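Cutting Board Project - Final Report
Woods and Materials, Tusadik Hall
June 5, 2025

I picked a cutting board because I figured it would be easy. Glue some strips together, sand it, done! It took me most of the term (I started sketching in October) and I have a lot more respect for the board in my parents' kitchen now.

The wood is maple, from the scrap bin at Gallagher Lumber. I ripped it into strips and spent a whole class period just shuffling them around on the bench, because the pale ones and the tan ones look so different side by side. In the end I mixed them up so the bands alternate - I tried putting all the dark ones in the middle and it looked like a stain. 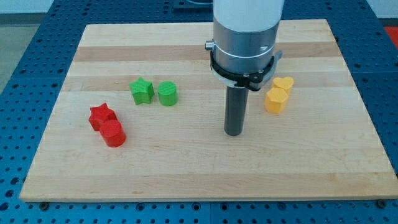

Glue-up was the stressful part. I left it in the clamps for 42 hours, way longer than the bottle says, and one joint still had a tiny gap, so I cut it apart there and did it over. Then came sanding, and more sanding. I went through five sheets and still found glue spots when I wiped it with a damp rag.

Scratches show up on maple faster than I expected. A few faint ones don't bother me, it's a cutting board, but I would do a finer grit last if I made another. I'd also check that the saw fence was at 90 degrees before every cut and not only the first one. My next one is going to be walnut, if Gallagher ever has any in the bin.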